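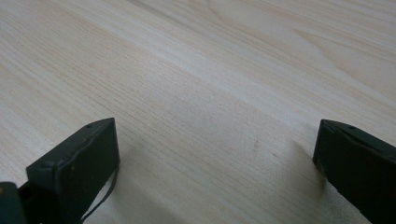

Dulce Galindo has said that the hardest part of the first month was learning to move slowly, and that the handbook ought to say so on page one. Her remark is often repeated to new members of the Cervantes Gripper Club, a student robotics project based at the Cervantes technical school.

The Cervantes Gripper Club is an after-school group in which students record short hand tasks with a two-finger gripper held in the hand, then use the recordings to train a small robot arm. It was founded by Leopoldo Quezada, a shop teacher, and is open to students in the last two years of school. The club had 52 members in January 2023.

History

The club grew out of an elective course on machine control. Quezada and a former student, Preben Riis, wrote the first handbook and set the rule that every member must record before being allowed to write code. The rule was dropped for one semester and then brought back at the request of the members.

Activities

Members work in pairs. One handles the gripper while the other keeps the log and calls the start and end of each take. Tasks include picking up blocks, folding cloth and sorting pens. A take is rejected if the fingers leave the work area or if the log entry is missing. Each pair is expected to hand in 500 accepted takes over the school year, a figure raised to 600 for pairs that enter the Stuneck Cup.

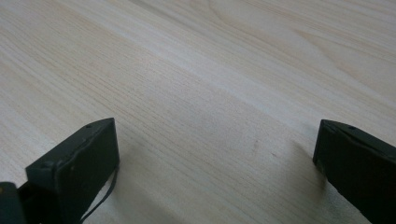
Open gripper over a bare work surface, Cervantes Gripper Club

Takes are reviewed by older members using a program called Merkever, written by Braulio Barajas during his final year. It sorts them by task and marks those with missing log entries.

Competition

The club has entered the Stuneck Cup 2 times. At the event held on 24 February 2023, its team placed fourth in the sorting task and did not finish the cloth task. The team captain was Lawal Edet. The winning team came from Zendon.

See also

Stuneck Cup
Merkever (software)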